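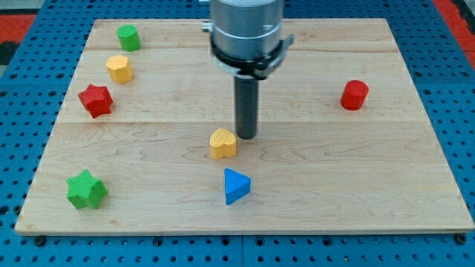 Last modified: 28 January 2024

Speaker notes – "Seven blocks and a board"
Trastdale makers' evening, short talk slot

Slide 1 (blocks)

Let people look for a bit before saying anything. Someone will want to know if they can hold one. Yes, later, there's a bag going round, and I do know what was in it.

Opening line: I have spent more of my adult life thinking about small coloured shapes than I had planned to. My mother has stopped asking.

Then straight on. The talk is about what makes a good loose block, meaning one that sits on a flat surface and gets pushed about. No slots, no pegs, no studs on top. Plemetti, which is what we call the project (it was the name of a biscuit tin), began as a toy and turned into a set of tabletop pieces somewhere along the way. Same pieces. The invoice got longer.

Shapes

Start with the green cylinder because it's the one everybody thinks is easy. Stood on end it's fine. Knock it over and it leaves the board, then the table, and then you're on your knees in a village hall. Flat ends, upright, and please leave it there.

The yellow hexagon is my favourite and I'm not going to pretend otherwise. Six sides, a flat top, slides nicely whichever face you push. Push it on a corner and it turns a little and then settles. It's the only member of the family I'd lend money to.

The heart. Pause here, there's usually a noise from the audience. I resisted the heart for two years. It's an awkward thing: push it at the point and it swings off sideways, push it in the dip at the top and it goes along meekly enough. Everyone picks it up first. Everyone. I had a very good argument for leaving it out and I've since lost the piece of paper.

(If running late, skip to the board.)

Surface

The blocks are printed, and you can tell. Fine bumpy texture, which I used to sand off. Don't. A sanded block looks lovely and skates across the wood like butter on a hot plate. Leave the texture on and it stops more or less where you stopped pushing. I sanded almost 206 pieces before working this out. Ask the dust.

Colour: I wanted tasteful. I had a chart. There was a shade on it called oatmeal. Then we tried the tasteful ones on pale wood and couldn't find them. So, grass green, mustard yellow, and no further correspondence about oatmeal.

The board

Next bit is for the woodwork people, who will have been looking at the seams since I stood up. Yes, there are seams. They run across, one towards the back and one through the middle. If a seam stands proud by the thickness of a fingernail, a block will find it and stop dead. Run your thumb over every join before you oil anything. I have oiled first. It's a long evening.

Pale board, some figure in the grain. I like the swirls. Karras, who supplied the timber, call this "character" and charge for it. When I complained about a knot in the previous batch, that was character too.

The front edge is a thicker strip. Leave the corners square. I rounded a set for the May fair at Stostirport and they looked like breadboards, and two were sold as breadboards, by me.

Don't work straight on a perforated table top, however tidy it looks. Holes and small blocks have a relationship you do not want to be part of. Put the board down first.

Setting out

Spread them. People always want to line them up in a row, and then there's no room to get behind anything and the whole row moves like a bus queue. Seven is plenty on a board this size. We tried more and it was a car park.

Send the bag round NOW, or you'll forget again.

Questions I usually get

Is it safe for toddlers? No, the pieces are too small for that. Say so plainly, no jokes.

Can I have the files? Yes, sheet by the door, write clearly. Last time I posted a set of drawings to what I think was a smudge.

Will there be a star? There are two stars. Five points each, and I've trodden on both.

Count the blocks back in before packing up.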